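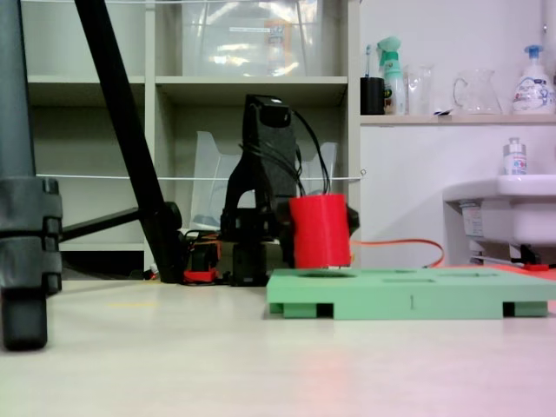 Court and clubhouse safety checklist, January

Venue: Eltuvberg Racquet Club, courts 1 to 8, changing rooms, viewing gallery
Inspected by: Kartini Nair
Accompanied by: Detlef Kuhlmann (courts), Elfriede Rathjen (clubhouse)
To be read before the Oltmanns Doubles draw is published

Marks used: OK / Attention / Fail. Anything marked Fail has to be put right and signed off before play on that court.

1. Court floors

1.1 Surface free of splinters, lifted boards and raised nails
Courts 1 to 5, 7, 8: OK
Court 6: Fail. Board lifting near the short line, left side. You can feel it through a shoe. Court closed at 10 and the door locked. Detlef has the key.

1.2 Floor clean and not slippery
Attention. Courts 3 and 4 have a film of dust at the back. Dry mop before the morning session and again at midday. No polish of any kind, including the tin in the cleaning cupboard, which should go.

1.3 Lines visible
OK. Service line on court 2 is worn but can be read from the gallery.

2. Walls and ceiling

2.1 No loose plaster or open cracks
Courts 1 to 7: OK
Court 8: Attention. Hairline crack in the right side wall above head height. Same length as at the autumn inspection, pencil marks still at both ends. Check again after the tournament.

2.2 Ceiling panels and light guards fixed
OK, except court 5, where one guard was held by a single clip. Second clip fitted during the visit.

2.3 Lighting even, no flicker
Attention. Court 1, rear tube takes a long time to come up. Replace the tube. If the new one does the same, call the electrician.

3. Doors and glass

3.1 Doors close flush and open inwards freely
Court 7: Attention. Handle stands proud of the recess by a finger's width. A player backing into it would get a bruise at least. Bastian Gerlach to refit.
All others: OK

3.2 Glass back walls, courts 1 and 2
OK. Bolts checked with the torque wrench. No chips at the corners. The Plellisard sticker on court 1 is at eye level and may stay.

4. Players' equipment and rules

4.1 Eye guards available for loan
Attention. 39 on the rack, 10 of them with scratched lenses or slack straps. Scratched ones taken off the rack and put in the office. Eye guards are compulsory for juniors in all matches, doubles included, and for everyone in the Oltmanns Doubles.

4.2 Rules notice on display
Fail. The notice by the stairs is the old one and still says guards are "recommended" in doubles. Elfriede to print the current version and put one at each end of the corridor.

4.3 Non-marking shoes
OK. Sign in place.

5. Viewing gallery

5.1 Rail height and fixings
OK.

5.2 Steps, nosings and handrail
Attention. Third nosing from the top is loose on the right. Taped for now. Tape is not a repair and I don't want to find it there in spring.

5.3 Way out kept clear
Fail at the time of visit. Folding chairs stacked across the rear exit. Moved while I was there, item changed to OK. Please store them in the room behind the bar, as agreed last time.

6. First aid and emergency

6.1 First aid box complete and in date
Attention. Eye wash out of date, two cold packs missing. Waltraud Stöcker has ordered both from Gunent.

6.2 Defibrillator
OK. Indicator green, pads in date, cabinet opens without a key.

6.3 Emergency phone numbers by the desk
OK.

6.4 First aider on site for all sessions
Attention. Nobody down for the late semi-finals. Waltraud is asking among the members. No name, no late session.

7. Changing rooms

7.1 Showers
OK. Temperature steady, drains running.

7.2 Floor mats
Attention. Men's side, mat curls at the door. Turn it or replace it.

7.3 Heaters
OK. The portable 2000 watt heater in the women's side has a sound cable but must not be run from the extension lead. Lead removed.

Summary

Two items still at Fail: 1.1 (court 6 floor) and 4.2 (rules notice). The draw can go ahead on seven courts if court 6 is not ready. I would plan it that way, as the joiner has not given a time.

Re-inspection of court 6 by Kartini Nair once the board has been relaid. Detlef to ring when it is done.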